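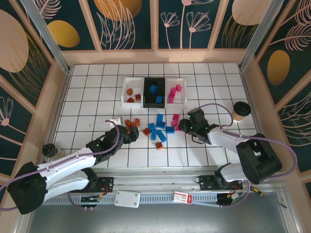
Figure 7. Colour sorting task during a demonstration, both arms in use.

5 Recording a demonstration by remote control

This section covers recording the block sorting task with the two hand controllers. Set up and home both arms as described in section 4 before you start. Guiding the arms by hand is covered in section 6.

5.1 Laying out the task

1. Place the three bins side by side near the back edge of the floor. The order used in Figure 7 is white, black, white.
2. Assign one colour to each bin: rust-orange on the left, blue in the middle, pink on the right. Enter the same order in the task sheet.
3. Scatter the remaining blocks on the tiles in front of the bins. Leave some of them touching or overlapping. A set of demonstrations made only with well-spaced blocks gives poor results on piles.
4. Check that each arm can reach the front of the bins without its cable pulling tight.

Note: A demonstration may begin with blocks already in the bins. Select "Part-filled start" in the task sheet if so.

CAUTION: Keep hands and head outside the walls whenever the green status light on either gripper is lit. The arms follow the controllers without delay and do not detect people.

5.2 Taking control of the arms

1. Sit facing the open side of the workspace, with the emergency stop within reach.
2. Hold both controllers level and press the two side buttons together. The arms move slowly to match the position of your hands.
3. Wait for the double tone. If you hear a single low tone, one controller is too far from its arm's position. Release the buttons and repeat step 2.
4. Open and close each gripper once using the triggers.

Error 766 on the display means that the link to one arm has been lost. Release both controllers, check the cable at the arm base and start again from step 2.

5.3 Recording

1. Press the left pedal to start recording.
2. Use the left arm for the orange blocks and the right arm for the pink. Blue blocks may be taken by either arm, but only one arm should be over the middle bin at a time.
3. Approach each block from above and close the gripper gently. Pause for a moment before lifting.
4. Lower the block into its bin before opening the gripper. Do not drop it from a height.
5. When the last block has been placed, raise both arms clear of the bins and press the right pedal to stop.

If you miss a block, try again without stopping the recording. Recovered mistakes are useful to the training software. Discard the recording only if a bin has been knocked over or the arms have touched each other - press and hold the right pedal until the display shows "Discarded".

Note: Change the scatter between recordings. Moving only one or two blocks is not enough.

5.4 Saving and checking

1. Enter the operator's name and select "Save". A sorting run takes around five minutes to write to disk.
2. Play the recording back at double speed. Look for jerks in the arm movement and for missing camera images.
3. If playback stops with error 2051, the clocks of the two arms do not agree. Run "Align clocks" from the service menu and record the task again. The faulty recording cannot be repaired.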